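Why is red such a strong colour?

By Yara Mansour

Stop signs are red. So are fire trucks, ripe strawberries and the lights on the back of a car. People have been using red for a very long time, and our eyes notice it quickly against green leaves or a grey road.

What is colour?

Sunlight looks white, but it is a mix of all the colours of the rainbow. When light lands on something, part of it soaks in and part of it bounces off. The part that bounces off goes into your eyes. A ripe tomato soaks up most of the blue and green light and bounces the red light back, so you see a red tomato.

At the back of each eye are tiny parts called cones. Most people have three kinds. One kind works best with blue light, one with green, and one picks up the red end of the rainbow. Your brain compares the messages from all three and works out the colour.

Some people have cones that work differently. They may find it hard to tell red from green. This is called colour blindness, and it runs in families. Dogs have only two kinds of cones, so a red ball on green grass is hard for a dog to pick out by its colour.

Where did red dye come from?

Before factories made dyes, people got them from plants and animals. One red dye came from the roots of a plant called madder. The roots were dried, ground into powder and soaked in warm water with the cloth.

Another red came from a small insect called cochineal, which lives on cactus plants in Mexico and South America. The insects were dried and crushed. It took a great many of them to make a little dye, so bright red clothes cost a lot of money. Cochineal is still used to colour some foods and lipsticks.

In May our class tried dyeing cotton with madder. We left it in the pot for 46 minutes and it came out more orange than red. Mr. Poojary said the water in our town might have changed the colour. 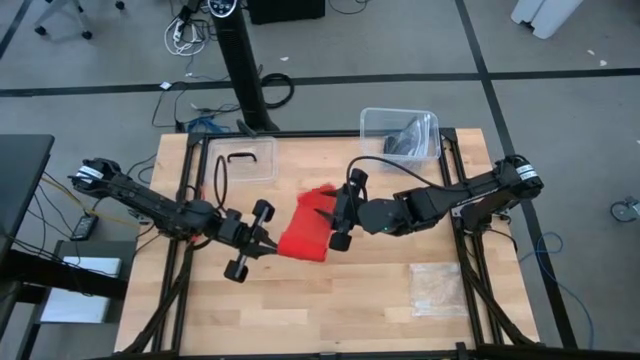 A bright red cloth stretched out over a wooden tabletop.

Why does red fade?

Light can break dye apart bit by bit. A red towel left on the line every day will slowly turn pink. Keeping it in a cupboard helps the colour last.

Try it yourself

Cut 2 pieces from the same sheet of red paper. Tape one to a sunny window and put the other in a drawer. After a few weeks, hold them side by side and write down what you see.

Words to know

Cone: a tiny part of the eye that helps you see colour.
Dye: something that soaks into cloth and colours it.
Madder: a plant with roots that make red dye.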